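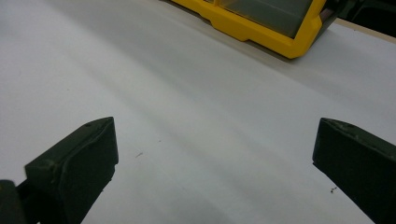 *Green fingers open over the white surface, yellow case behind. Right tip is looking scuffed!*

September 2019, open day at Irnham

So much fun! Neelam Upadhyay ran the gripper demo for the Skumard visitors and I did the talking (my voice is gone). We had 70 people through, and two of them want a follow-up on the Mavley job. Everybody asked what the fingers cost, and I need a better answer than "ask Neelam."

To do: clean the right tip, look at the nicks on the left one, send Tyagi the sign-up list.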